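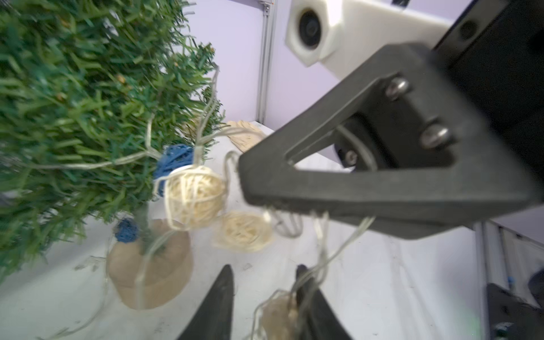
I'd been buying my herbs from the same woman for years before it occurred to me to ask her anything. She grows potted plants on a slope outside Lellau, up at 700 feet, where Route 252 gets narrow and you start wondering if you missed the turn. The nursery is called Hevisach and the sign is mostly hedge now. She asked me to leave her name out ("everyone who needs it has it"), so I have.

We talked in the potting shed one morning in February, on upturned crates, with a kettle going and a radio neither of us could find the knob for. I wanted to know how a person ends up doing this for a living, and she laughed at me.

"I was a payroll clerk," she said. "I had one sad bay tree on a balcony, and it got scale, and I got mad. I read everything I could find on scale insects. The bay died anyway! But by then I had all these books."

She kept the payroll job for another six years and grew on the side, mostly thyme and sage, and sold them off a card table at the Flovell market. Her first morning there she made $200 and thought she was rich. Then she added up the pots and the soil and the gas, and drove home a lot quieter.
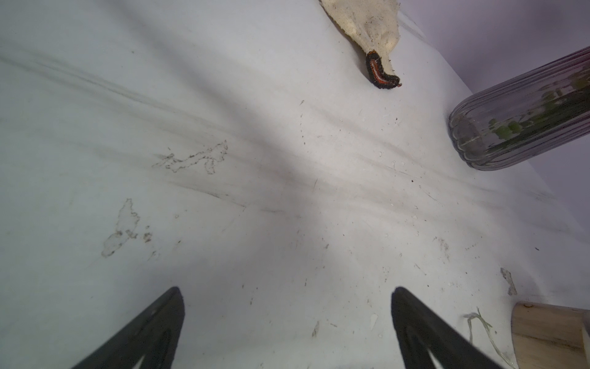
## The trouble with kindness

Most of the plants people bring back to her have been loved too hard, she says. Too much water, too much feed, moved to a new window every few days.

"They come in with it wrapped in a towel like a kitten," she told me. "And I tip it out, and the roots are brown mush. I don't scold. I did the same thing to that bay."

I confessed to my own watering habits at this point (bad, very bad, I have a cute little can and I like using it). She got up, fetched a pot of sage and put it in my hands, then gave me one that had just had a good soak so I could feel the difference. I've been going around the house picking up pots ever since, and my husband thinks I've lost something.

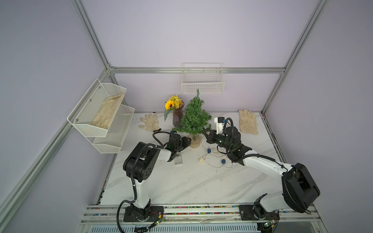
When should a potted herb go up a size?

When the water runs straight through and the roots are circling the bottom of the pot. Spring is the best time for it, and one size up is plenty.

I wanted to ask about money too, which felt rude, but she didn't mind a bit. Winter is slow. She pays the bills in April and May, and the rest of the year is "keeping things alive and answering the phone." A garden chain called Dai once wanted her to grow for them, all one variety, all one height. She thought about it for a week and said no, mostly because of the labels.

"They wanted me to put the labels in with a special tool," she said. "I have a thumb."

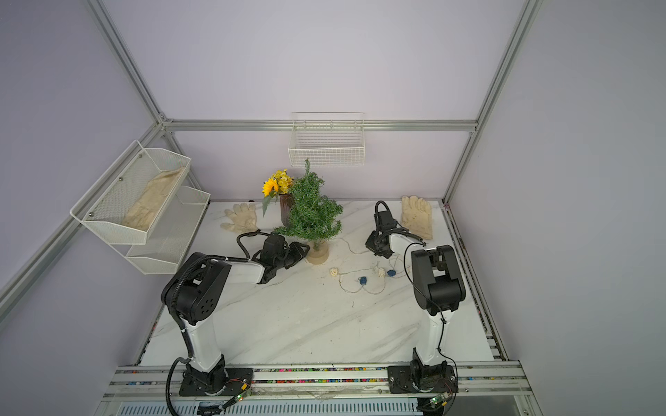
*6 min read*

By the time the kettle had boiled twice we'd gotten onto retirement, which she brought up herself. Her knees are going. She'd like to hand the place to somebody who'll keep the old rosemary bed by the gate, the one she started from cuttings off her mother's plant.

"They can rip out the rest," she said. "Grow tomatoes, I don't care. But that bed stays, or I'll come back at night with a shovel and take it."

I asked if she still had plants in her own house. There's one on the kitchen sill, a bay. She's had no scale on it so far, and she knocked on the bench when she said so.

I bought two thymes and a chive on my way out, and she threw in the sage. Hevisach opens again in March, mornings only, and you should bring cash because the card reader doesn't like the hill.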